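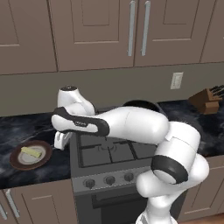
Simulated kitchen with a white robotic arm and a round plate with a reddish-brown rim.

Gollmont is a tabletop miniatures game for two players, set in a ruined mountain city of the same name. It was written by Noelia Garrido and first sold as a stapled rulebook at the Lalletby games fair. Its supporters describe it as the fastest skirmish game in print, a claim for which no comparison has ever been published.

Rules
Each player spends 100 crowns on a warband. Models act one at a time, with the order settled by drawing coloured tokens from a bag. The rulebook says a full game takes under an hour. Reports from club players suggest this is true only of small warbands and people who already know the injury chart by heart.

Campaign play links games together, with survivors gaining skills and scars between them. The second edition capped the number of skills a model may hold. It was presented as a tidy-up, though it removed most of the builds that had been winning events.

Setting
The background is dated to the year 2059 of a local calendar whose starting point is never explained. Fans have drawn up long timelines to fill the gap. These disagree with each other, and in several places with the rulebook. Garrido has said the gaps are deliberate, but the first edition contains two different accounts of the same siege, so simple error can't be ruled out. 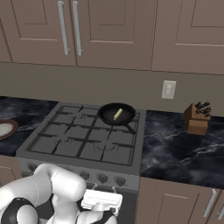

Gas stove, dark marble worktops and a knife block in a simulated kitchen.

Factions
Four warbands appear in the current rules. The Testitz Wardens are usually called the beginner's choice, despite having the longest list of special rules. The Flores company relies on crossbows and is widely thought too strong on open tables. No organiser has released enough results to settle the matter.

Reception
The publisher's page gives sales of 2000 copies for the second edition, without saying whether this includes copies sent to shops and not sold. Reviews in club newsletters praised the token bag and complained about the index. A third edition has been promised for July, as it was the year before.

See also
Skirmish wargame
Campaign play
Lalletby games fair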